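Literaturkritik schreiben: Übungsbegleitende Notizen zur dritten Sitzung
Leitung: Golshifteh Bakhtiari
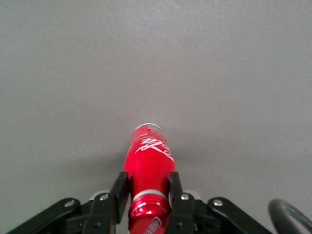
Beim letzten Mal sind wir ja mitten in der Diskussion auseinandergegangen, und weil ich gemerkt habe, dass viele von Ihnen gern weitergeredet hätten (ich übrigens auch!), nehme ich den Faden gleich wieder auf. Es ging um die Frage, wie viel eine Rezension vom Inhalt eines Romans erzählen darf, und Shahram Mirzaei hatte den schönen Einwand gebracht, dass er manche Besprechungen gerade deshalb gern liest, weil sie ihm das Buch so ausführlich nacherzählen, dass er es danach beruhigt liegen lassen kann. Das ist ein ehrlicher Lesergrund, und ich will ihn gar nicht wegreden. Trotzdem möchte ich Ihnen heute zeigen, was mit einer Kritik geschieht, wenn die Nacherzählung zu viel Platz bekommt.

1. Inhaltsangabe und Urteil

Nehmen Sie bitte noch einmal die beiden Besprechungen zu »Zerkov« zur Hand, dem Roman von Manouchehr Ghasemi, den wir in diesem Semester als gemeinsamen Bezugspunkt haben. Die erste erzählt fast durchgehend: der Umzug der Familie in die Hafenstadt, der Streit um das Haus, die Rückkehr des Bruders. Erst im letzten Absatz erfahren wir, dass der Rezensent das Ganze »gelungen, wenn auch stellenweise zäh« findet. Ja, wo denn zäh? Man blättert zurück und sucht, und man findet nichts, woran sich das Wort festmachen ließe.

Die zweite Besprechung, die von Brynhildur Bjarnason, macht es anders. Sie erzählt vom Streit um das Haus in drei Sätzen und bleibt dann bei einer einzigen Szene stehen, dem Abendessen im sechsten Kapitel, in dem alle durcheinanderreden und der Erzähler plötzlich nur noch die Geräusche des Geschirrs wiedergibt. An dieser Stelle zeigt sie, wie Ghasemi mit dem Weglassen arbeitet, und von dort aus kommt sie zu ihrem Urteil, das übrigens strenger ausfällt als das des ersten Rezensenten. Ich habe mich beim Lesen über die Strenge ein wenig geärgert, weil ich das Buch so mag, aber ich konnte jeden Schritt mitgehen, und widersprechen konnte ich ihr auch. Mehr kann man sich von einer Kritik kaum wünschen.

Eine Faustregel, die Sie bitte nicht zu ernst nehmen: Höchstens 30 Prozent Ihres Textes sollten Nacherzählung sein. Bei einem Kriminalroman wird es meist weniger, bei einer verwickelten Familiengeschichte manchmal mehr.

2. Die Person hinter dem Buch

Ein heikler Punkt, über den wir sicher noch öfter stolpern werden. Darf ich in einer Rezension über den Autor schreiben, über seine Interviews, seine Preise, seine Feindschaften? Natürlich darf ich, solange ich beim Schreiben merke, dass ich es tue. Gefährlich wird es dort, wo der Ruf eines Menschen unbemerkt in die Adjektive rutscht. Wer Ghasemi für eitel hält, liest seine langen Sätze als Gehabe; wer ihn bewundert, liest dieselben Sätze als Atem. Setareh Najafi hat in ihrem Essay »Trutumby oder Die Lust am Verriss« (Kopie liegt im Seminarordner) dafür den Ausdruck »vorgewärmtes Lesen« gefunden, den ich sehr brauchbar finde, auch wenn mir der Rest des Essays zu verspielt ist.

Kleine Übung dazu, die wir in der Sitzung begonnen haben und die Sie zu Hause gern fertig machen: Streichen Sie in einer gedruckten Rezension Ihrer Wahl alle Stellen an, die auch ohne Lektüre des Buches hätten geschrieben werden können. Oft bleibt erstaunlich wenig stehen. Bei meinen eigenen frühen Texten war das Ergebnis so niederschmetternd, dass ich den Stift bald weggelegt und mir erst einmal einen Tee gekocht habe.

3. Zitieren

Zitate bitte kurz halten und nie als Schmuck verwenden. Wenn Sie einen Satz aus dem Roman anführen, sagen Sie auch etwas über ihn, und zwar über seinen Bau, seinen Ton oder die Stelle, an der er steht. Seitenzahlen in Klammern nach der Ausgabe im Verlag Pirix; wer mit dem Taschenbuch arbeitet, vermerkt das einmal am Anfang. Auslassungen werden mit eckigen Klammern gekennzeichnet, auch dann, wenn nur ein einziges Wort fehlt.

Bis zum nächsten Mal

Lesen Sie bitte die ersten 50 Seiten von »Ghorbani« und notieren Sie beim Lesen, wo Sie ungeduldig werden. Bitte noch keine Rezensionen im Netz dazu anschauen, auch wenn es schwerfällt! Außerdem schreibt jede und jeder einen ersten Absatz zu »Zerkov«, nur den Anfang, mit der Hand oder am Rechner, wie Sie mögen. Wir lesen sie ohne Namen vor, es muss also niemand rote Ohren bekommen.

Wer noch ein Referat übernehmen möchte: Frei sind der Verriss als Gattung und die Sammelrezension. Schreiben Sie mir kurz oder sprechen Sie mich nach der Sitzung an, ich bleibe meistens ohnehin noch eine Weile sitzen.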